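From: Colleen Gauthier
To: Surplus and Disposal list
Date: October 17, 2020
Subject: Re: [surplus] Return of retired desktop computers - revised procedure

Dear colleagues,

Thank you to those who replied to the draft procedure. I have quoted the message from Farzana Navaratnam below, as it raises the points on which most departments have asked for guidance, and I respond to each in turn.

Farzana Navaratnam wrote:

> The draft states that departments must remove the storage drive before
> a desktop tower leaves the building. Our office at Pranonmont has no
> technical staff on site. May we send the towers complete, with the
> drives in place, and have them removed at the central store?
>
> Secondly, the form asks for the asset tag number and the serial number.
> On many of our older machines the asset tag has fallen off or can no
> longer be read. Are we to leave the field blank?
>
> Lastly, we were told in January that monitors could travel on the same
> pallet as towers. The draft appears to say otherwise. Please confirm
> which is correct.

On the first point, an office without technical staff may send towers with the drives in place, provided that the request is approved before collection. Approval is given by Hongjun Luo and should be sought in writing at least 5 working days ahead. The form must be marked "drive present" in section 2, and the towers must travel in a locked cage. Open pallets will be refused at the loading dock, and the cost of the second trip will be charged to the sending department.

Departments that do have technical staff are expected to remove drives themselves. Drives are to be placed in the gray envelopes supplied by the store, one drive to an envelope, with the serial number of the tower written on the outside. Envelopes should be handed to the driver separately and a signature obtained. Please do not tape them to the case. We received several in that condition over the summer, and two had come away in transit. Both were recovered, but the report that followed took a good deal of staff time.

On the second point, the field should not be left blank. Where the tag is missing or cannot be read, please enter "no tag" and give the serial number together with the room from which the machine was taken. Junhao Xie will match the entry against the inventory. If the serial number is also unreadable, a short note of the make, model and last known user will be accepted.

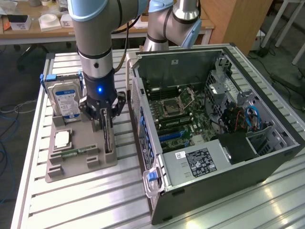 On the matter of monitors, the January guidance has been withdrawn. Monitors and towers are to be packed on separate pallets, and stacks of monitors must not be more than 2 high. The change was requested by Fisivetti, our carrier, following a review of breakage claims. Keyboards, mice and power cords may be boxed together and placed on either pallet. Loose cords should be tied.

I would also draw attention to a change that was not raised on the list. Reusable towers will now be offered to other departments for up to 5 weeks before they are released for recycling through Grovora. The list of available machines will be kept by Rongrong Lei and sent to this address as it is updated. Requests will be met in the order received. Machines are offered as they stand - without a drive, an operating system or any warranty - and the receiving department is responsible for the cost of making them ready for use.

The revised form replaces all earlier versions. Copies of the old form, which can be recognized by the reference to the Xue building in the return address, should be discarded.

Further comments on the procedure may be sent to the list or to me directly. Questions about a particular collection should go to Junhao Xie.

Sincerely,

Colleen Gauthier
Surplus and Disposal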